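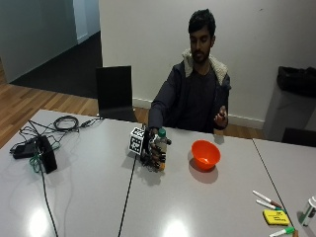

Glove on the bottle, long gray table.

2023-08-05, reptile room notebook, Drarwood

Finally sat down to write up the week before it all runs together in my head. The big news is that the corn snakes are eating again! After the rack move they went off food one after another, and I was starting to get that sinking feeling. Last night all but 7 of them took their mice, and the holdouts are mostly the ones in deep blue, so I'm leaving them alone until they shed.

The new Seidel thermostats went in on racks two and three. I like them a lot more than the old dials (the buttons are stiff, but at least you can read the thing without a flashlight). Rack three still runs warm on the top shelf. I moved the probe back toward the wall and it settled a bit, then crept up again overnight, so I want to try it taped under the tub where the heat strip bends.
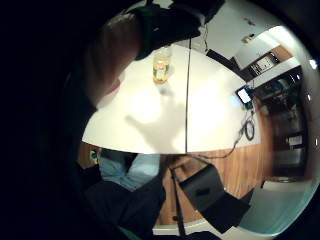 Meanwhile the top shelf is only holding empty tubs and the two big hides, and please don't put anyone up there yet, even for an hour while you clean.

Leopard geckos next. Clutch from the tangerine female hatched, both eggs, nice fat little things with good tails. They're in the shoebox tubs on paper towel, with a damp hide each. The Cemirine calcium powder is fine but it clumps the second the lid is left open, so please close it! I threw out half a jar this week and it hurt. The old jar from March was still perfectly good, go figure.

Weights: the big carpet python came in at 767 grams, up nicely. Her brother is still the skinny one, and I've put him on a smaller meal every 8 days instead of the big one he kept bringing back up. No trouble since the switch, but that's only been two meals, so I'm not celebrating.

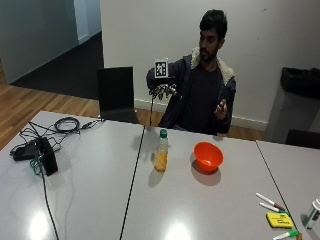 He also has a bit of stuck shed on the tail tip, which I'll soak off tomorrow if it hasn't gone by itself. I'd rather not handle him right after a feed.

Bluetongues are being bluetongues. The older male flipped his water bowl twice and then sat in the puddle looking thrilled with himself. I swapped in the heavy crock from the quarantine shelf, so quarantine is short one bowl. The Grelto order should cover it (bowls, cork bark, two bags of coir), and the total was 157 dollars with shipping. A bit steep, mostly the cork.

Also, I misread my own handwriting on the hatch cards and had two siblings down as different clutches. Fixed now. Write the cards in pencil, the marker bleeds as soon as it gets misted. 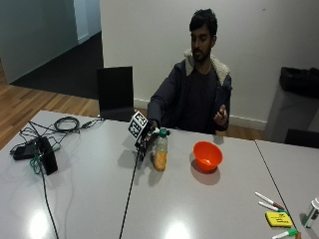

To do next

Move probe on rack three, check it morning and night
Soak the python's tail if needed
Offer food again to the corns once they've shed
Bleach the spare tongs
Print more hatch cards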